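Still waiting for the robot that tidies up

Household machines can fold a towel on a good day. Ask one to set a picture straight on a crowded side table and the trouble starts.
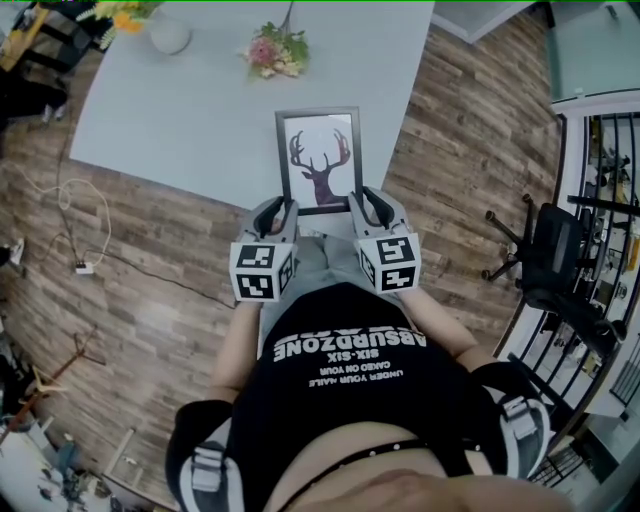 Photo: Desberg

A framed print is an awkward object for a machine. It is thin in one direction and wide in the other two, and it will not stand by itself unless something holds it or it leans at the right angle. A person deals with all this without looking very hard. For a robot, each of those properties is a separate problem, and most home robots now in development handle perhaps one of them well.

The deer print at the top of this page is being held by its lower edge in a pair of hand-held grippers, with a person supplying the arms, the eyes and the judgement. The white cubes on the grippers carry square printed markers. Markers of that sort let software work out where a tool is and which way it is turned, and so a chore done by hand can be written down as a path through space. Feed enough of those paths to a learning system and it should produce a usable motion of its own. That is the theory behind a good share of current work on domestic robots.

Mohit Dwivedi runs manipulation testing at Zemance, which builds a two-armed mobile robot called the Vokero. His team keeps a list of 234 household tasks, from closing a drawer to changing a pillowcase, and scores the machine against it every June.

"We used to report one success rate, and it was misleading," Dwivedi says. "Drawers and cupboard doors dragged the number up. Anything thin, floppy or top-heavy dragged it down. Now we report by type of contact."

Frames belong to a group of 18 tasks that the team calls edge grasps, along with trays, books and chopping boards. The Vokero completed 16 of them at least once in the last round. Completing a task once is a low bar, and Dwivedi does not pretend otherwise. The measure he watches is how often the robot finishes without a person stepping in, and on edge grasps that is still well short of what a customer would put up with.

The reasons are mostly mechanical. Two jaws pressing on a narrow border give a small contact patch. If the object's weight sits above that patch, any sideways acceleration turns into a twist, and the grip has to resist it by friction. Squeeze harder and the frame may crack. Squeeze less and it rotates. A human hand spreads its fingers across the back and feels the slip begin. Most grippers at this price have no useful sense of touch - they know the gap between the jaws and the motor current, and little else.

Two arms help, provided they agree. When both hold one rigid object, a small error in the position of either is passed straight to the other. The usual remedy is to make one arm lead and let the other give way slightly. This works in free space. It works less well when the bottom of the frame meets the table, at which point there are three parties to the argument.

Then there are the surroundings. Cut flowers lying on the same table are nothing to a person and a good deal to a motion planner, which must decide how much room to leave for petals that bend. Cables on the floor are worse, as anyone with a robot vacuum will know.

Shop floors are further along. Shearer, a contract packer, has had fixed arms loading flat goods into cartons for several years, at up to 600 items an hour per cell. The goods arrive one way up, at one height, under constant light, and suction does the gripping. Move the same arm into a sitting room and nearly all of those conditions go.

Price has not settled either. Zemance will lease the Vokero to care homes and hotels first, for laundry runs and table clearing, with remote operators to take over when it stalls. Private homes come later, and the company gives no date.

Dwivedi's own test for readiness is dusting a shelf: lift each thing, wipe beneath it, put it back where it was. The Vokero can do the wiping. Putting things back is on the list for the next round, starting with books.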